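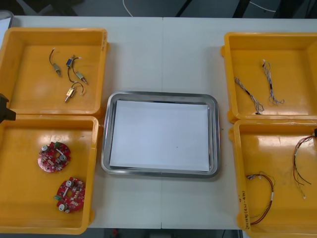
UNIT 6 – SMALL ASSEMBLY WORK
Chapter 1: Setting out the bench

Before you start this chapter you should be able to name the common parts found on a small circuit board, and you should have read the safety notes at the front of the book.

Most mistakes in small assembly work are made before anything has been joined to anything else. A part is picked from the wrong tray, or a good board is put back among boards that have not been checked. The person doing the work may be careful and skilled and still turn out a bad batch. This chapter deals with the bench itself: what goes on it, where it goes, and how parts move across it.

1.1 Trays

A tray for small parts should be open at the top and shallow, with a raised rim. The rim stops round parts from rolling on to the table. A shallow tray lets you see everything in it without tipping it, and lets you reach in without catching your sleeve. Colour is a matter of choice, but a bright tray on a white table is easy to find with your hand while your eyes are on something else.

Keep one kind of part to one tray. Small wired parts, such as solenoids and little motors, go in one. Round circuit boards go in another. Small wired parts may differ from each other in shape and finish and still belong together, if the job sheet lists them together. Do not sort them further unless the sheet tells you to.

Place the trays in pairs down each side of the table and leave the middle for a metal tray. In this book we call the middle tray the transfer tray. Nothing is stored in it. A part is there only while it is on its way from one side to the other.

1.2 Handling wires and boards

Parts with short wires tangle easily. Lift them by the body, never by the wire or the connector. If two have hooked together, put both down and free them with your fingertips.

Hold a circuit board by its edge. A round board with a hole in the middle is tempting to pick up by the hole, but parts are often fitted close to it and can be knocked. Boards should lie flat with the taller parts, such as capacitors, facing up. Do not stack them.

1.3 A case to think about

Tamuno is a small firm that puts together valve controls for the Clulent heating range. Kayode Abubakar runs the assembly room. One January the firm took an order for 3000 units, and the first batch of 782 was sent out on time. Of these, 45 came back with the wrong board.

Issa Karam was asked to find out why. The boards were sound and the job sheet was correct. The fault lay in the layout: two versions of the board shared a tray during the afternoon, when the table was short of space.
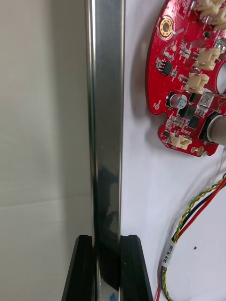
Karam drew up a new plan for the table. Each version of the board had its own tray, and the second tray stayed out even when it was empty. The transfer tray had to be cleared before each break. He also asked for the table top to be wiped at the start of the day – grit under a board can scratch the tracks on its lower face.

The plan added a little time to each shift. Abubakar agreed to it after a trial on one table, and the other tables were changed over in the same month.

1.4 Words used in this chapter

Transfer tray: the tray in the middle of the table, used only for parts being moved.
Job sheet: the list of parts and steps for one order.
Batch: a number of units made and sent out together.

Activity 1

Draw a plan of your own bench as it is now, before you tidy it. Mark every tray and write down what it holds. Then draw a second plan using the layout in section 1.1. Keep both drawings. You will need them in Chapter 2, where we look at tools and where to put them down.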